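Workshop Members Complete Pair of Hand-Held Grippers

Posted Wed 15 July

The Waltberg Community Workshop is pleased to announce that its members have completed a matched pair of hand-held grippers, designed and assembled on the premises over the spring and early summer. The tools are intended for recording how people handle soft household goods, with the long-term aim of teaching a bench-mounted robot arm to do the same tasks.

The project was led by Erdal Yurt and Palesa Cele, both members of the workshop's automation group. Work began in May after the group's application for a materials grant was approved. The grant of $400 covered the metal stock, fasteners and both actuators. All other parts were made in the shop or taken from the group's existing supplies.

Each gripper has jointed black fingers driven from a compact housing, with a flat aluminum plate on top for attaching accessories. According to Ms. Cele, the finger linkage went through several revisions before the group settled on the present design.

"The early fingertips were too wide," Ms. Cele said. "They could lift a box, but they pushed cloth away before they closed on it. The narrow tips are much better at taking hold of a single fold."
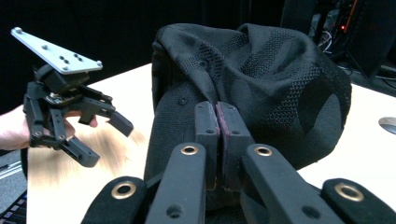
A gripper closes on a fold of black knit fabric at the workshop table, with the second gripper held at left.

The group has chosen fabric handling as its first subject. Cloth changes shape each time it is moved, and members consider it a demanding test of both the tools and the person using them. Sessions are limited to 90 minutes, and operators are asked to rest their hands between recordings. The group has recorded 313 handling attempts to date.

Retno Temple Hall, the workshop's main building, will remain open to all members during recording sessions, although the table used by the automation group must be reserved in advance. Members who wish to take part are required to complete the standard tool safety orientation. No experience with robotics or programming is necessary.

Sugeng Ngau, who maintains the group's build notes, said that drawings and a parts list will be placed in the members' library once the final measurements have been checked. A second pair of grippers is planned - with softer pads at the fingertips - and will be assembled by members as a supervised group project. The workshop can accept up to eight participants for that build.

Inquiries about the second build should be directed to Aisyah Sinaga at the front desk during regular hours.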